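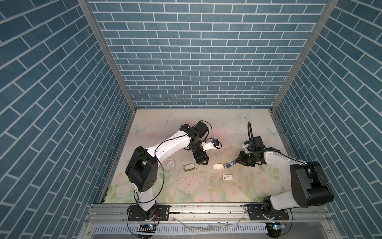 Kusent two-arm cell: setup and maintenance notes
Version of December 4, 2018

These notes go with the Ekport recordings made in the Kusent cell. They cover how the cell is put together, how it is checked before a session, and what has been repaired or changed along the way. The recordings themselves are described in a separate file, including the folder layout and the sampling rates. Anyone who only wants to load the data can skip to "Known faults that affect the data" near the end.

Layout

The cell is an open-fronted box with an aluminium frame and three papered walls. Both arms are bolted by black mounting plates to a single slotted rail along the front edge. Cables from the arms come down in front of the rail, and a slotted tray runs the width of the cell below it.

Names used in the logs:

left: the arm on the left when you stand at the front
right: the other one
top: the fixed camera that looks into the cell
wrist_l, wrist_r: the cameras carried at the two wrists

Left and right are never swapped, even in files where the top view has been mirrored for training. Mirrored files have "_m" at the end of the name.

Mounting the arms

1. Switch off both supplies and wait for the board lights to go out.
2. Slide the plate along the rail until its edge meets the scribed line. The two lines are 361 mm apart, measured between the facing edges of the plates.
3. Do up the outer bolts first, then the inner ones, finger tight.
4. Hold the arm upright and go round again with the hex key.
5. Fit the cable loop so that the base can turn fully both ways without pulling. Check this by hand with the power off.

If a plate has been moved for any reason, the hand-eye calibration for that arm is no longer valid. Sessions recorded between a plate move and the next calibration are kept in the archive but left out of the release.
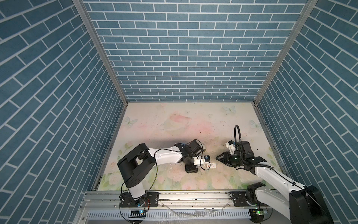
Calibration is done for one arm at a time, with the other one parked. The routine drives the wrist through 20 poses and takes a picture at each. When both arms have been done, we bring the grippers in towards each other over the middle of the floor and compare the gap on the screen with a steel rule. The butterflies printed on the floor covering are handy for a quick look at whether the top camera has been knocked, as they stay put while the small objects move about. The reference picture with their positions marked is called floor_ref.png. If any of them is out by more than a few pixels, run the top camera calibration again before touching the arms.

The calibration files are plain text. Each one holds the camera matrix, the distortion terms and the transform to the arm base. Units are millimetres and radians. Early versions used degrees, and these were converted in February; the old files are in the folder "superseded" and should not be used.

Grippers and fingertips

Each gripper has two fingers. The finger is an open triangular part with ribs across the inside, and the soft pad sits at its lower tip.
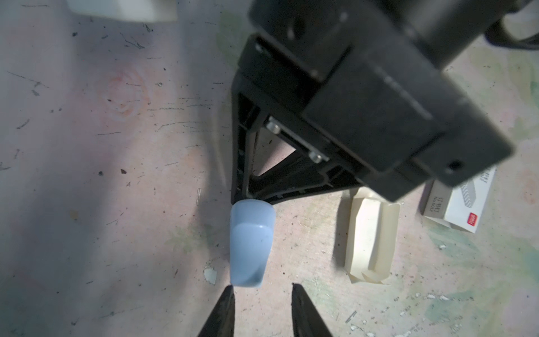
Pads are changed when they no longer spring back after being pinched, or when they start to turn on the finger. Change both pads of a gripper together. After fitting, close the gripper with nothing in it and set the zero again from the Tang control panel (Gripper, Set closed). If this is missed, the logged opening will be wrong for the whole session, and it cannot be put right afterwards with any confidence.

Check the finger screws at the same time. Tighten them until they stop and no further. The right gripper had a stripped thread earlier in the project, and the part was replaced with one from the Vornivitz spares box. The replacement closes slightly further than the old one, so the closed value in the log differs before and after the change. Both values are given in the session header.

Before each session

Power up the left arm, then the right.
Check that the light on each small circuit board is on.
Home both arms with nothing held in the grippers.
Look at all three camera pictures and wipe the lenses if needed.
Run each arm slowly to its furthest reach and watch the cables at the wrist.
Let the arms run through the warm-up file for 60 seconds.
Start the log, then the cameras.

The order of the last step matters to the software. If the cameras are started first, the first few pictures have no arm position attached to them and the loader drops them.

Floor and objects

The floor covering is worn in the middle, where most of the handling takes place. It is scratched and specked, and it has been left in use so that the background stays the same from one set to the next. It gets a dry brush only. Cleaning spray was tried once on a spare piece and lifted the print.

Objects are small: boxes, cards, blocks, and short things that can be picked up lying on their side. They are put down by hand, without a template. Start positions are therefore not recorded, and users who need them will have to work them out from the first top picture of each episode.
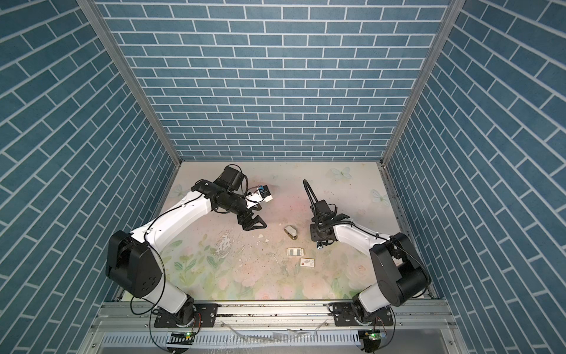

An episode ends when the operator presses the pedal, whether or not the task was finished. The field "done" in the episode header holds the operator's own judgement, yes or no. It has been checked against the video for one set only.

Known faults that affect the data

Wrist cable, left arm. The connector at the camera end worked loose several times and wrist_l has gaps. Missing pictures are filled with black and flagged in the index. The cable was later tied back to the wrist bracket.

Elbow noise, right arm. At low speed the elbow position shows a small ripple. It went down after the joint was opened and greased, but did not go away. No filter has been applied to the released values.

Clock drift. The two arm boards keep their own time. They are lined up at the start of each session only, so long sessions drift apart by the end. Use the field "t_host" if the timing between arms matters.

The release holds 2,759 episodes after the sessions named above have been taken out. The list of what was removed, with the reason for each, is in removed.txt.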